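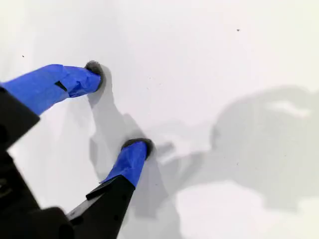 Home | Club Nights | Projects | Checklists | Contact

Towel Folding Project: Arm and Gripper Safety Check, with Comments

Please go through this list every time the arm is switched on, even if you only mean to run it for five minutes and even if the last group swears they left everything perfect. I have put my comments under each item, and I know they go on a bit, but they come from two terms of watching what really happens at the bench and I would like you all to have the benefit of it. -- Rohani Osman

Before power on

[ ] Base clamps tight, both of them.
Comment: Give each one a proper tug with your hand. Dalibor's group found one a half turn slack in February and the arm had been creeping towards the edge all evening, bless it.

[ ] Emergency stop within reach of the person who is NOT typing.
Comment: Say out loud who has it. It feels silly the first time and then it becomes a habit, like looking both ways.

[ ] Hair, lanyards, scarves and long sleeves tucked away.
Comment: I include myself in this one -- I have been told off twice.

[ ] Surface clear of tools, screws and mugs.
Comment: A few specks on the white are fine and you need not scrub at them, but anything the fingers could catch on has to go.

Fingers and tips

[ ] Blue tape sound on both fingers.
Comment: Wrinkles and creases don't worry me at all. What I do want to hear about is an end that has lifted far enough to snag a loop of the towel. If you retape, do both fingers together so that they match, and write it in the log.

[ ] Grey pads seated at the fingertips.
Comment: Press each one gently from the side. If it rolls or slides under your thumb, stop there and come and find me or Dalibor Vrabec before going any further.

[ ] Open and close 5 times with nothing between the fingers.
Comment: Listen as well as look! A dry clicking usually means the left-hand screw wants a quarter turn.

With the towel

[ ] Speed limit set to 13 in the Claltumero panel.
Comment: The panel goes back to 200 whenever it restarts, so please read the number and don't trust your memory of having typed it.

[ ] Towel picked up by one corner only, hands well back.
Comment: We settled on corners after a long and rather cheerful argument. A pinch in the middle of the cloth gives you a lump, and then the folding program hasn't a hope of finding the edges.
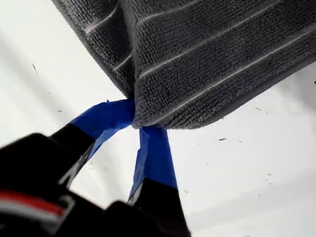
Item 9: a corner held between the two taped tips.

[ ] Nobody pulls on the towel while it is gripped.
Comment: I do understand the temptation. If it needs to come out, use the release button and let it drop.

Shutting down

[ ] Arm parked, fingers open, power off at the wall.

[ ] Log signed by 2 people.
Comment: Initials will do, so long as I can read them. Mulska team, I am looking fondly in your direction.

Anything that fails goes on the yellow sheet by the door, and the arm stays off until one of us has been to see it.

Related pages
Jollis battery charging list
Soldering bench check
Říha trophy: rules for junior teams
How to fill in the log

Last updated: Nov 7, 2019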